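Mar 21, 2020

# Cables, cable ties and a landscape tablecloth

I finally got round to re-dressing the cables on the arm, so that's what you're getting this time. 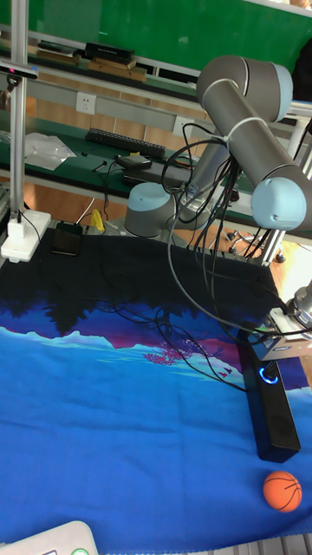
*The arm at home, cables still in their loops. One tie on the forearm, speaker on duty.*

For anyone new, this is the arm I look after in the back half of the Pendomthorpe workshop. It has grey tubes and light-blue caps on the joints, and it bolts down just behind the table, so it has to reach up and over to get at anything. Lovely for reach, a pain for cables! Everything that runs to the gripper has to follow the arm up from the base, over the top and down the forearm again, and every joint on the way wants to pull it, pinch it or wrap it round something.

I learnt the pinching bit in September. We'd had a fault that came and went for days, where the gripper would drop off the network halfway through a move and then come back as if nothing had happened. I swapped the gripper's plug, I swapped the port, I moaned at Jerome Dela Peña down the phone (he set up the controller, so he gets the moaning). He told me to hold the cable at the elbow while he jogged the joint very slowly, and there it was. Kinked flat on the inside of the bend, and you could feel it go crunchy between your fingers. A new cable and an afternoon later we were fine, but I've been fussy ever since.

So, what I do now.

First I put the arm in the pose that's worst for the cables, which on ours is stretched right out to the left with the wrist turned back on itself. I used to tie everything up with the arm parked, because it looks neat, and then the first big move would yank the lot tight. Stretch first, then tie. The loops look far too big when it comes home again and they hang down over the table like washing, and Marilou Belmonte can't stand the sight of them, but I'd much sooner have slack than another crunchy elbow.

Then the ties. I only put one on the forearm, and I don't pull it hard. You want the bundle to be able to slide a bit under the tie when you push it with a thumb. If it can't slide, the cable takes all the bending in one short place next to the tie, and that's where it'll go. I trim the tail flush with proper side cutters too (scissors leave a point, and I have the scratches on my wrist to prove it).

After that I run it at a crawl with one hand on the stop button. I go through each joint on its own, both ways to the limit, then a few of the silly poses that the planner comes up with when you ask it for something near the edge of the table. I'm watching the loops the whole time. Do they catch on the wrist? Do they drag across the cloth and take things with them? Last time they hooked over the top of the speaker and very nearly had it on the floor, so now the speaker is part of the test. If the cables lie over it and slide off again I'm happy. If it wobbles, I move the tie up a finger's width and start over.

About that cloth. Kristine Salazar bought it, and it has trees and hills on it and a little pink tree in the middle and I've grown very fond of it. It does its job too. The bare tabletop was shiny and threw the ceiling lights straight back at the camera on the pole, and small things skated about whenever the gripper nudged them. With the cloth down they mostly stay where they're put. The ball doesn't, obviously. The ball goes where it likes. The one thing to watch is ruckles: a fold in the cloth is enough to put your heights out, so I smooth it and clip it underneath before I check any positions.

The pole gets a look as well while I'm there. I give it a gentle push at the bottom and see if the stand shifts, and I check the clamp at the top for creep. It had slipped a tiny bit this time, so I nipped it up and redid the calibration. That meant 11 poses with the pattern board and a cup of tea that went cold.

Last of all is the soak run. I set it going on the same dull pick and place, 1,000 cycles, and leave it to get on with it while I tidy the green bench behind (or mean to). The run before I changed the ties stopped at 923 with a cable snag warning. This one went the full 1,000 without a murmur, and I may have cheered.

Still to do: Tamás Pintér wants me to try one of those spring-loaded cable hangers from Clonero, the sort that holds the bundle up from above so there's no loop on the table at all. I like the idea, but I can't see where it would go without getting in the camera's way. If you've fitted one to an arm that sits behind its table, leave me a comment and tell me where you put it. I'd love a look before I start drilling holes.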